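Small Sewer Systems Deserve a Plain Rule on Flushing

By Chibuzor Nwosu, General Manager, Carnon Sanitary District

15 July 2019

The Board of the Carnon Sanitary District will shortly consider whether to amend its use ordinance so that the only paper product lawfully discharged to the sewer is toilet paper. The present ordinance prohibits "solid or viscous matter capable of obstructing flow," a phrase written with restaurants and machine shops in mind. It has never been applied to a household. I support the amendment, and I would like to set out my reasons at greater length than a public hearing allows. The views are my own and do not bind the Board.

The District serves 3,437 connections in Carnon and the unincorporated land east of it. Most are single homes. The system was built in stages, and the oldest section, under the streets nearest the river, is clay pipe laid in short lengths with many joints. The ground is flat. Sewage from the lower half of the District cannot reach the treatment plant by gravity and has to be lifted at the Nurmi pump station, which has two pumps in regular service. When one of them is down for cleaning, the other carries the full load, and the crew has very little room for a second failure.

Customers rarely have reason to think about a pump station. Nurmi is a low building behind a fence, and it makes a faint hum. Its purpose is to receive whatever comes down the pipe and pass it on. Over the past several years, what comes down the pipe has changed. Our crews used to be called to Nurmi mainly for electrical faults and float switches. They are now called mainly to pull a pump and cut away a rope of fabric and paper that has wound itself around the impeller. The work is unpleasant and it carries real risk, and it is paid for by every ratepayer in the District in equal measure, including those who have never flushed anything they should not.

Much has been written about disposable wipes, and the criticism is fair. A product can carry reassuring words on its package and still arrive at our station whole. I do not wish to repeat that argument here, except to say that it has had one unhappy effect. Many customers have concluded that wipes are the whole of the problem, and that anything sold simply as paper must be harmless. We hear it on the telephone every month. A caller whose line has backed up will assure the office that no wipes are used in the home, and will then mention, quite innocently, facial tissue, napkins, or the towels from the kitchen.

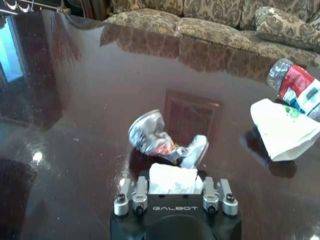

The difference between one paper and another is a matter of strength when wet. Toilet paper is made to come apart in moving water. Paper toweling is made to hold together while it soaks up a spill, and many kinds are treated during manufacture to keep that strength. A buyer wants a towel that does not shred on the countertop, and a manufacturer who sold one that did would soon lose the business. The same quality becomes a liability in a pipe. A white paper towel like the one in the photograph, bunched into a soft wad with its folds standing up in peaks, offers a great many edges on which grease and hair may catch. It will pass through the toilet trap in most homes without complaint. It may then come to rest at the first offset joint, and the next one may come to rest against it.

Those who oppose the amendment have raised several objections, and they deserve a respectful answer.

The first is that the rule cannot be enforced. A sewer lateral carries no name tag, and the District has no wish to inspect bathrooms. I accept the point entirely. The amendment creates no inspection power and the staff has not asked for one. Its practical use would come after a blockage, when a crew has already opened a line and found the cause at the foot of a single property. At present, if the material is paper toweling, the District has no clear ground on which to recover its costs. Under the amendment it would. I expect that such cases would be few, and that most would end with a letter.

It should also be said that a great many useful rules are seldom enforced. The District forbids the connection of roof drains to the sanitary sewer. We do not patrol for roof drains. The rule works because plumbers know it, because home sellers are asked about it, and because a resident who calls the office can be given a short and definite answer. A definite answer has value. When a customer asks today whether a certain product may be flushed, the staff must speak of likelihoods. I would prefer that they be able to say no.

The second objection is that education should come before regulation. The District has tried education. Inserts were mailed with the bills for two years, and a notice was placed at the library, at the senior center, and in the lobby of this office. I believe the material was well prepared. It did not lead to fewer calls at Nurmi. I do not blame our customers. An insert asks a person to read a paragraph of advice from a sewer district while paying a bill to the same sewer district, and few people are at their most receptive at that moment. Education is easier when there is a rule to teach. A sentence that says "the ordinance allows toilet paper only" can be printed on a card and hung in a restroom. A list of discouraged products cannot be kept current, and it invites the reader to suppose that whatever is missing from the list is permitted.

The third objection concerns fairness. Some residents, and some of the care homes in particular, rely on products other than toilet paper for reasons of health. The amendment does not restrict what anyone may use. It restricts where the product goes afterward, and a lined bin with a lid is sufficient in nearly every case. I do recognize that for a care home this means more handling, more bags, and more staff time. The District should offer such customers practical help, and I will recommend that it do so in the form of a modest credit during the first year. I would ask the Board to consider that request alongside the ordinance and to decide both together.

A fourth objection comes from the opposite side. Two members of the public urged us in April to wait for state or national standards, on the ground that a small district has no influence over manufacturers. It is true that Carnon will not change the way paper is made in any distant mill. But the pipe is ours, and so is the obligation to keep it open. Praltcombe adopted similar language in its own ordinance without waiting, and its superintendent has been generous in sharing the text with us. The Eltarora district, whose system is a good deal larger than ours, chose instead to install grinders ahead of its pumps. Grinders have merit. They also need power, blades, spare parts, and trained hands, and they send the shredded material on to the treatment plant, where it must still be removed. Our engineer's estimate for Nurmi is a sum I would rather see spent on replacing clay pipe.

The question of cost deserves a further word. In our maintenance budget, the hours charged to clearing pumps and mains have displaced other work. Manholes that were due for sealing have been put off, and the camera survey of the river streets is behind schedule. In some months, up to 80 percent of the overtime for the collection crew has gone to obstructions. That is money spent to stand still. A district of our size does not have a second crew to continue the planned work while the first attends to a blockage, and every deferred repair grows more expensive as it waits.

I have been asked whether a rule of this kind is an intrusion into private life. It would be, if it reached into the home. A public sewer, however, is shared property in the fullest sense. Each connection is open to all the others. When the main on a street is blocked, the sewage rises in the lowest basement, and the family in that basement is very often not the one responsible. Sewer ordinances have always rested on this fact, and the amendment asks of residents only what the older provisions have long asked of businesses.

The draft text is one sentence, with a definition attached. Copies are available at the District office during business hours, and written comments will be accepted until the Board takes its vote. I would particularly welcome comments from landlords and from the operators of public restrooms, who have said little so far and whose tenants and visitors would be affected by the change.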